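4.3 Suturing practice: needle and thread handling
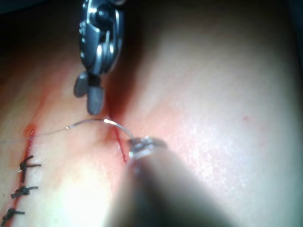
Fig. 12. Curved needle held in the needle driver, thread running left toward the incision.

Applies to the Tondberg skin pad, straight incision.

1. Seat the pad in the Orakzai tray and tighten both side clips. The surface should keep a gentle curve.
2. Set the lamp to 4000 K. Reduce the output if the near side of the pad washes out.
3. Clamp the needle in the driver tip, with the arc facing up.
4. Hold the grasper above the surface, jaws slightly apart. Do not rest the tips on the pad.
5. Pass the needle across the incision, following its curve.
6. Draw the thread through slowly and check it for slack before the next pass.

NOTE: Pale thread is hard to see against the pad. Trace it back from the needle — not from the incision.

CAUTION: Do not grip the needle at its point. Bent needles go in the sharps container.

Replace the pad after around 900 passes. Order as part 794.

Section revised in May by Asif Mengal. Checked by Yasir Swati.

Related items
Clirnum thread, pale, 3000 mm spool
Grodia sharps container
4.2 Fitting the skin pad
4.4 Tying off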